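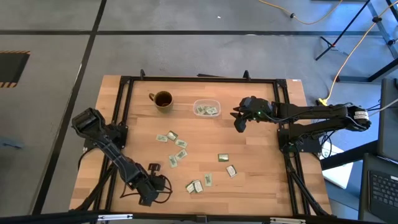 Mug, plastic container, ten small packets on the bench.

How to file a comment on a water allocation plan

Quick version, hearing is in August and people keep asking.

1. Get the draft. Adska district office, front desk, or ask Hazel Zamora to email it. It's 186 pages. Skip to the tables.

2. Find your reach of the river. Upstream of the Purnidberg dam is one table, downstream is another. Don't mix them up, I did.

3. Write the comment. 600 words max. Name, address, well or meter number up top. Say wich table and which line you object to, then what you want instead.

4. Sign it. Make 2 copies. One for the district, one stamped recieved for you.

5. Want to speak? Separate form, green one. Hand it to Loretta Villanueva before 4 pm. Three minutes each.

Renters can file too. No meter number, just write "tenant."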